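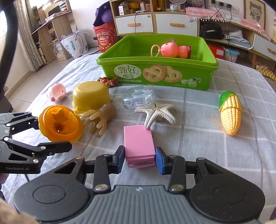 Accueil | Escapades | Carnets | Contact

Temps de lecture : 3 minutes

Ma petite inspection en arrivant dans une location, commentée comme d'habitude (je sais, je suis bavarde !), mise à jour en mai après notre séjour à Gosham.

[ ] Détecteur de fumée : j'appuie sur le bouton test. À Mendudia la pile manquait, l'hôte en a rapporté une le soir même, adorable.
[ ] Porte d'entrée : elle doit s'ouvrir de l'intérieur sans clé – j'y tiens beaucoup.
[ ] Fenêtres et balcon : je secoue la rambarde, doucement quand même.
[ ] Eau chaude : je laisse couler avant la première douche, ça brûle parfois.
[ ] Prises : rien qui bouge, rien de noirci.
[ ] Sortie de secours : on fait le trajet à pied tous ensemble, valises encore fermées.

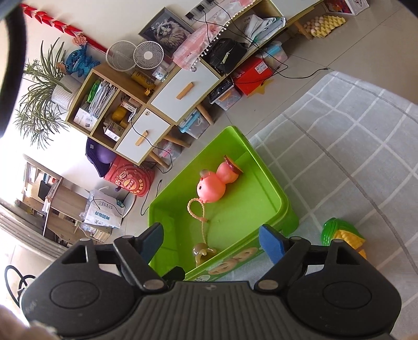

Faut-il faire tout ça même pour une seule nuit ?
Je le fais à chaque fois, cela me prend 5 minutes et je dors tellement mieux après !

[ ] Numéro de l'hôte : noté sur papier, avec l'adresse complète. Chez Gajdoš, c'était le 759 et le taxi cherchait le 100…

Commentaires

Shahnaz Bepari : Merci ! J'ajoute le gaz, on a eu une frayeur à Starkolell.

Habibur Wanigasekara : Et la lampe de poche près du lit, toujours.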